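Leave the Cable Loose

I have looked after the wash cell at Birnby for long enough to have an opinion about cables, and my opinion is that most of us tie them down too hard.

The cell is one arm, one gripper and one bathroom vanity. It practices wiping out a sink. Flevar supplied the mount and wrote the setup sheet, and the sheet says to strap the gripper cable to the arm at every joint, snug, with no visible slack. It looks good when it is done that way. Visitors like it. We ran it that way through November and replaced 7 cables.

Every one failed in the same place, just behind the wrist connector. Wiping is a twisting job. The wrist turns, the cable is held short on both sides of the turn, and all the bending goes into a few inches of jacket. You can't see the damage from outside. The gripper drops out for a second, comes back, and you spend the morning blaming the software.

Nilmini Weerakoon, who does our maintenance two days out of the week, cut the strap nearest the wrist and let the cable hang out in a loop. I argued with her. A loop can catch on a faucet, and a sink cell has a faucet in the middle of it. She moved the wrist by hand through every pose in the program, at 20 percent of nothing as she put it, and watched where the loop went. It stayed clear. That took most of an afternoon and I think it was the best afternoon spent on that cell.

The cable she fitted then has now done 600 cycles. I know one cable proves very little. I would still set up the next cell the same way, and I told Stefanou so when they asked what to copy from ours.

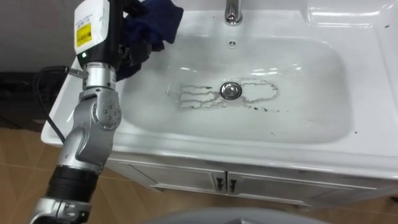 The arm at the vanity, cloth in the gripper, with the cable looped out near the wrist.

My other complaint is about cleaning. People wipe down the arm and leave the basin, on the grounds that the basin is the robot's job. Marks left around the drain from one set of runs get mixed up with the next, and then you can't judge a change in wrist pressure at all. I would put the basin on the daily sheet, by hand, before power on. Sokness does it at their site and it costs them a few minutes.

The same goes for the elbow screws – check them when you check the cable, and write it down even when there is nothing to report. Our log has 108 entries and a good half of them say "no change." Those are the ones I go back to when something starts to slip.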